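We use cookies to improve your experience. By continuing to read you agree to our cookie policy. Accept | Manage

Thread by Nayeli Mosquera
4 min read

1/ ok the cloth handling result is holding up so here's the short version before I lose the afternoon to plots. Thread. Typos are mine.

2/ Question we had at Helow: if you teach a policy from people using hand-held grippers, no robot in the loop, does it matter how they get the cloth from one hand to the other? Everyone assumed no. Me too, loudly, in February.

3/ Setup. Two hand-held grippers, camera on each, square marker on top so we can recover where one is relative to the other. Same jaws as the robot. You pick up a garment, pass it across, put it down. Repeat until your forearms hate you.

4/ 2,936 demos total. Kamran Jadoon and Shuzhen Deng did most of the collecting, so if you like the data thank them. If you don't like it, I wrote the protocol.

5/ Two ways to hand over. "Snap" – second gripper grabs wherever it can, first lets go right away. "Overlap" – both hold on for a beat, cloth hanging between them, then the first one opens. That's the whole difference. One beat.

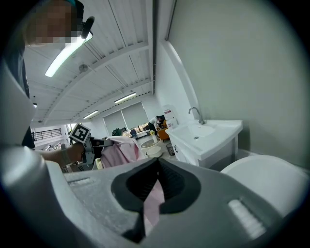
6/ We trained the same model on each. Same size sets, 300 demos each to start, then 2,000 mixed for the big run. Same held-out garments. Nothing fancy in the network, Fahad Rajput will be sad I said that.

7/ On the 300-demo sets: overlap policy finished 62 percent of handovers on the robot. Snap was well under half of that. I reran it. Then Fahad reran it with my seeds hidden from him. Same gap.

8/ Why? Best guess – in the snap demos the useful moment is maybe a couple of frames. Cloth is already swinging by the time the second camera gets a decent look. With overlap both cameras see the same bit of fabric, and it's hardly moving, for long enough to learn from.

9/ Second guess, less sure: people doing snap are *using their eyes*, not the gripper cameras. They see the sleeve coming from up top. The policy never gets that view. Overlap sort of forces you to work slower and the information ends up where the model can get it.

10/ we tried to test that. Had folks do snap while watching only the gripper feed. Demos got slower, a lot more drops, but the policy got better. Small set tho, wouldn't bet the house on it.

11/ Rooms: we moved around on purpose. Kitchens, bedrooms, bathrooms, the big open floor at Plundstead. Bad light, good light, people wandering through in the background. Leaving out the rooms with people in them made things worse, so they stay in.

12/ What did NOT help: wider color range in the garments. Expected a bump, got nothing I can measure. Fabric weight mattered way more. Thin stuff goes through a narrow opening and folds on itself and the model thinks it's holding an edge when it has a wad.

13/ Thin soft things are still our worst case. Failure is nearly always the same – first gripper opens too early, second one only had a pinch. Overlap cuts that down, doesn't kill it.

14/ Marker tracking note for anyone copying this: tilt is the problem. When the far gripper leans away from the near camera the pose gets jumpy. We smooth it and throw out any demo where it's lost during the handover itself. Do the throwing out BEFORE you balance the sets. I did it after the first time and had to redo a week.

15/ The mixed run, 2,000 demos: adding snap to overlap did not hurt, which suprised me. Didn't help either. So if you already have a pile of snap data, keep it, just don't collect more.

16/ Nurwood people asked if this carries over to stiff objects. Don't know. Tried a few boxes, both styles looked fine, but boxes don't swing. Wouldn't read anything into it.

17/ Things I'd still like to know: how long is the beat? We told people "hold, then let go", no timer. Some held way longer than others. Shuzhen is sorting demos by hold time now and the early plot is a mess.

18/ Writeup is coming, Nighat Mughal has the draft and is being correctly mean about my stats section. Collection protocol goes out with it, one page, mostly drawings.

19/ ok back to plots. Ask stuff, I'll answer when I can

Comments (4)

rind_lab_tom
Did the collectors know which style was supposed to win? Could be they just tried harder on one.

nayeli_m
@rind_lab_tom fair. They knew there were two styles, didn't know what we were comparing. And I was betting on no difference so if anything leaked it was that

softgrip
We see the same early release thing with thin cotton. Ended up adding a second of hold at the robot side, ugly but it helped. Will try retraining instead.

PK
post 14 would have saved me a month. thanks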